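Grurkcombe Sweeping Challenge

The Grurkcombe Sweeping Challenge is a student robotics project and small competition run each July at the Dremska workshop in Grurkcombe. Teams program a pair of robot arms to clear scraps from a table top with a household dustpan and hand brush and then empty the pan into a plastic tub. It is sometimes described in its own publicity as a test of "everyday dexterity", a claim that has been disputed.

Background

The challenge grew out of an evening class taught by Libor Vávra, who wanted a task that needed both arms at once and could be set up cheaply. Earlier classes had stacked blocks, and Vávra thought that students were learning to stack blocks and little else. Sweeping was chosen after a term of trials with cloths, which the grippers kept dropping. The first course took 14 students. Later courses have been larger, though the workshop has not published figures for how many finish.

Task

One arm holds the dustpan by its handle while the other works the brush. The scraps vary between rounds and have included bread and pieces of kitchen sponge. Rules on where the tools must lie at the start have been rewritten several times, and the present wording still leaves the angle of the brush to the referee.

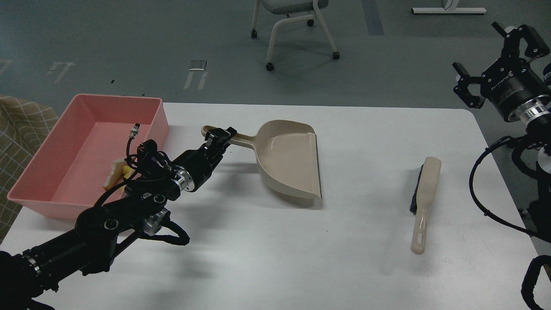 According to Ashraful Abeysekara, the start position decides most rounds before an arm has moved, and a team given an awkward brush angle ought to be allowed a second draw. The organisers have not taken this up.

Scoring is by scraps delivered to the tub, with time used only to separate ties. A scrap that leaves the table is lost. Pushing a scrap into the pan with the gripper fingers counts as a fault, although referees differ on what counts as pushing.

Training and practice runs

Most teams teach the arms by demonstration: a student guides the movements, the runs are recorded, and a program is trained to copy them. The class handbook recommends 500 recorded runs before a first attempt. The Tendis team reported 2592, the largest set so far, and placed second.

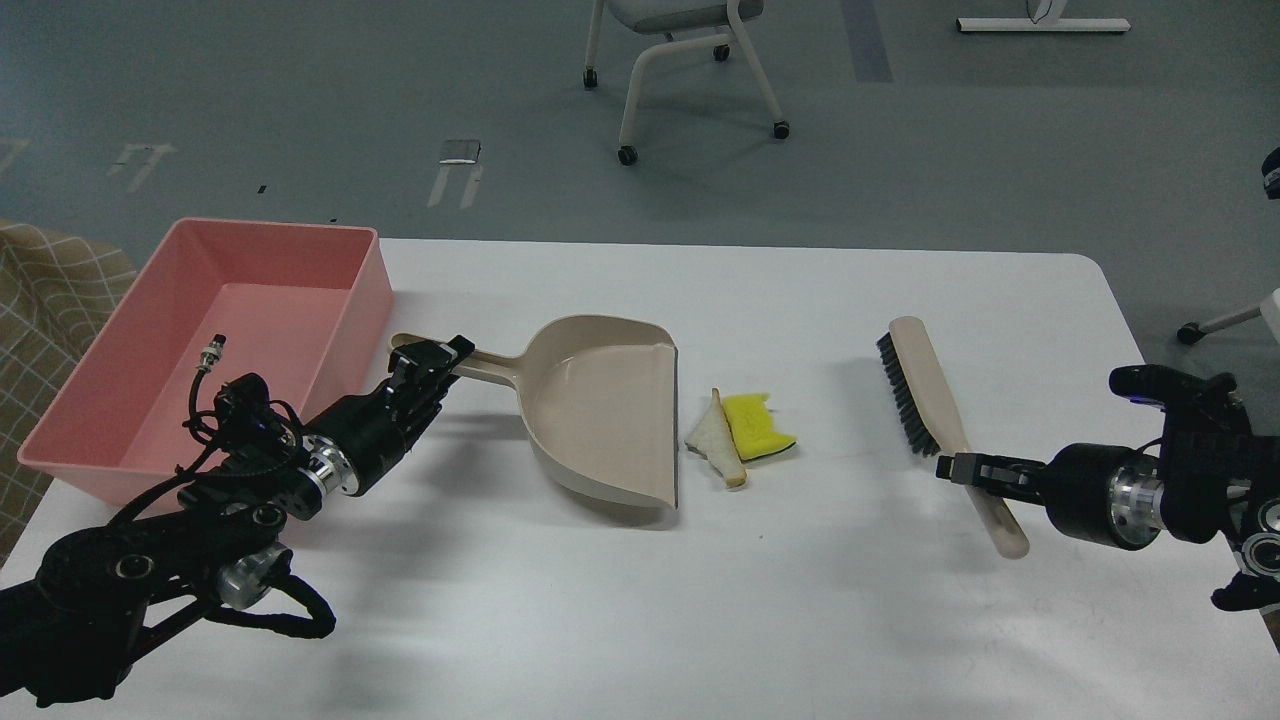

Soft scraps are generally held to be the harder case. A crust can tip over the lip of the pan or ride up under the bristles, and a program trained mainly on sponge tends to sweep too fast for it. Several teams have reported good results with bread in practice and poor ones on the day. The usual explanation given is the lighting. No team has tested this properly.

Wood was added to the list of permitted scraps at the request of the Ševčík team, who argued that light, thin pieces would show up careless pan placement.
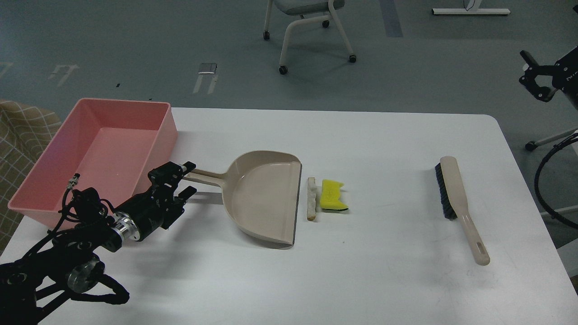
Sponge and a small wooden stick beside the dustpan, with the brush to the right.

Assessment and criticism

Coursework marks are kept separate from competition results. Students submit a written log, and a failed run that is well explained may be marked above a clean one. Outside visitors have found this generous. Vávra's reply, printed in the handbook, is that a clean run often cannot be explained at all.

The main criticism concerns what a win shows. The table, the tools and the tub stay the same all season, so a program may do well by repeating a path it has seen many times. In an informal trial held one Sunday, entries were run with the tub moved to the other side of the table. Scores fell sharply and the results were left out of the yearly summary.
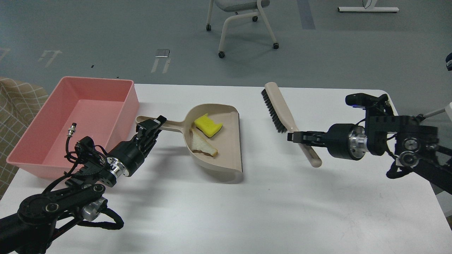 A further complaint is that the pan and brush are never put away, the part of the job most people would expect to come next. A proposal to add a tidying stage was dropped on grounds of time — each team already has 600 seconds, and few use less. The organisers say the stage may return in a later season. They said the same the year before.

See also

Dremska workshop
Tendis (student team)
Two-armed manipulation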